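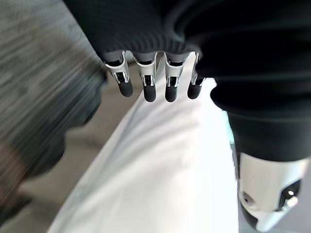 I've been reknitting the cuffs on old jumpers this spring and I want to put down what I've learnt, mainly about ribbing. The worn part is nearly always the rib. Fine ribbing in dark charcoal, like the covering over the back and palm of that hand, is the sort I get asked for most and the sort I least like knitting. You can't see your stitches after tea time.

---

First job is picking up the stitches. Unpick the seam up past the damage, find a sound row, and put a thin needle through every stitch before you cut anything. I used to cut first. I lost a sleeve that way in January.

---

For an adult cuff in 4-ply I cast on or pick up 52 and work two knit, two purl. One by one looks finer but I find it goes baggy sooner. Others disagree and they may have better tension than me.

---

Needles: go two sizes down from the body. My Kolář ones are bendy and the points are blunt, but the stitches stay put on them.

---

Matching the yarn is the hard bit. Old charcoal has usually faded a little brown. I tried three from the stall at Prindbridge and ended up with Grendach in the shade they call Slate — still too blue, but fine once both cuffs were done. Do both, even if only one has gone.

---

Su-bin Ok asked about cast-off. I use a sewn one on cuffs. Leave a tail four times the width, and don't pull. If your hand won't go through, undo it now.

---

The pattern notes I started from were in an old Pleseo leaflet, number 614. It tells you to press the finished rib under a damp cloth. I wouldn't. Mine went flat and stayed flat.

---

Wash it, roll it in a towel, dry it with the ribs pushed together. It takes a couple of days in my back room.

---

Next one is a green cardigan with both elbows gone, so the cuffs will have to wait until I've worked out the patches.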